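Card not detected after moving to a different case
Ernbridge community help > Hardware
Posted by foler_desk, 7/11/20

I moved an expansion card into an older tower and the system doesn't list it. Fans spin, no error beep. Supply is 117 V. Is the slot dead?

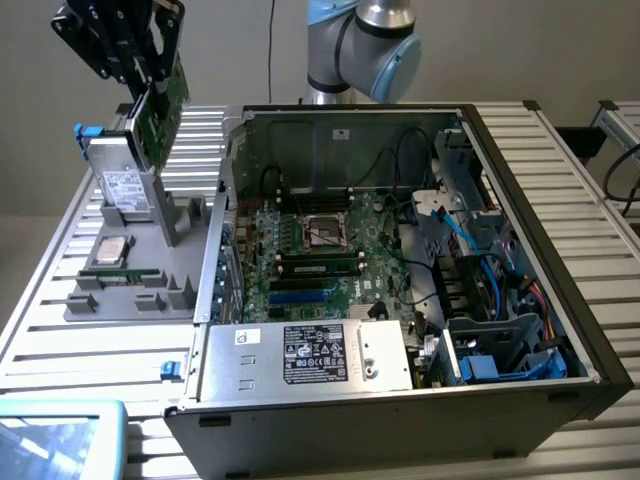 kettle40
Probably the driver. Reinstall it.

bridetti_bench
Check the seating before any software.
1. Switch off at the wall and lay the case on its side.
2. Hold the card upright over the slot, metal bracket towards the rear of the case.

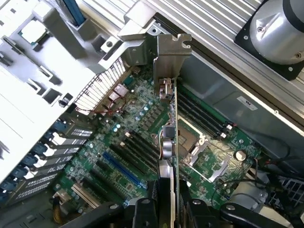

3. Press evenly until the edge contacts are level, then fit the bracket screw.
4. Clear the CMOS and restart.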